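Grendent Robotics Club
Minutes of the regular monthly meeting, April

The meeting came to order at 6:40 in the evening, a little behind schedule, and the chair thanked everyone for their patience and for the two boxes of lemon bars that had appeared by the door. It was a good turnout for a rainy night, with several parents and a handful of new members from the ninth grade, who were made very welcome and asked to say which part of the project they'd like to try first. Most of them said driving. The chair said, kindly, that driving comes after wiring, and that everybody in the room had heard the same thing in their own first year.

Minutes of the last meeting

Read and approved with one correction. The Bikberg Invitational was listed as a sorting contest, and it is a sorting and handling contest, which matters to us because the handling half carries its own points. The correction was made on the spot.

Money

The balance stands at $2,029 after the spring car wash, and there was a round of applause for that. Out of this we have already promised $300 for the entry fee and $200 toward gas and parking for the trip. There was a long and very friendly conversation over whether to buy a second set of fingers for the gripper now or wait until after the contest. Those in favor of buying now pointed out that we have no spare at all, and that last year we lost most of a Saturday's worth of practice points to a chipped part. Those in favor of waiting felt we should find out first what shape of finger we really want. The motion to wait was made, seconded and carried, with the understanding that it can come back next month if anything breaks before then.

Ledesma Supply has offered us a discount on connectors again this season and a thank-you card went around the room for signing. If you missed it, it will be at the front table at the next build night, along with the good pens.

Contest schedule

The draft schedule from Bikberg was passed around. Our handling runs are in the morning and the sorting runs come after lunch, the same as last year. Team check-in closes at 8:15 and they have told all the clubs they will hold to it. Parents who are driving are asked to be in the school parking lot by 6:30, and yes, we know.

A question came up on whether we may bring our own harnesses for the handling runs. The rule sheet says the organizers supply the parts for scored runs but that teams may practice on anything they like. Several members had hoped otherwise. The chair asked that everybody reread page four of the rule sheet before the next meeting, and extra copies are in the green folder.

Software group

The software group had a busy month and wanted it known. The arm program, which the group has been calling Zirkel since the fall, has been moved over to the newer laptop, and all the saved positions came across with it. The practice log now has 979 entries in it, going back to the first week of school, and the group is very proud of it and would like people to keep writing their notes in whole words. Entries such as "bad again" do not help much when somebody goes back to look in March.

The group also showed a new screen that puts the picture from the wrist camera next to the run notes, so that a person can read what the driver was thinking while looking at what the gripper was up to. This was very well received. One of the new members asked if the font could be bigger, and it was made bigger during the break.

Still to do: the emergency stop needs to be tested by every driver, with an adult standing by, and signed off on the sheet. Five drivers have done so. The rest are asked to come at the start of the next build night, before the tables get crowded.

Handling group

The handling group gave the longest report of the evening, and it was worth it. For anybody who hasn't been by the back table lately, they are working on wire harnesses, and harnesses are a good deal harder than the blocks we all started with. A block stays the shape it is. A harness has ends going every which way, and the arm has to take hold of it somewhere sensible and keep hold while the rest of it flops about.

The group has talked over three places to grip: at a connector, on a loose wire, or on the wrapped part where the wires come together. They have settled on the wrapped part for now. Their feeling is that it is kinder to the terminals, and that it gives the driver something that is easy to find on the screen. One frame from the wrist camera was put up on the wall for everyone to look at, with the fingertips on the gray sleeve and the wires spreading out over the orange-yellow bins. 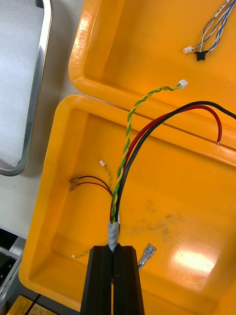

A parent at the back asked whether gripping so near the end of the wrap wouldn't let the whole bundle swing once the arm got moving, and said that on the line where they used to work people were taught to take a harness by its middle and support the long branches with the other hand. The handling group said it was a fair point and one they had argued over themselves, the trouble being that our arm has no other hand. After some back and forth it was agreed to try a grip higher up on the bundle at the next build night, at slow speed, and to write down how it goes either way. The parent was invited to come along and kindly said yes.

There was also a request that the harnesses be put back in their bins at the end of the night with the ends tucked in, and not draped over the side. The group will make a sign.

Outreach

The elementary school has asked us back for its science evening in May. We will bring the small arm and the blocks, as the little ones like to have a turn themselves. Six members put their names down and we could use two more, especially anyone who doesn't mind answering the same question many times with a smile.

Other business

The club shirts are in. Please try yours on before you take it home — the sizes run small this year.

Somebody has left a blue lunch bag in the cabinet and it would be best if it were claimed soon.

It was asked whether the build room could be opened a half hour earlier in the last two weeks before the contest. The chair will check with the school office and send word by email.

Action items

Everyone: reread page four of the rule sheet.
Drivers not yet signed off: emergency stop test, next build night.
Handling group: try the higher grip, log the results, make the bin sign.
Software group: print a short guide to writing log entries.
Chair: ask the office about early opening.

The meeting closed at 8:20, and those who were able stayed to stack chairs and finish the lemon bars. Next meeting is in May, same room, same time.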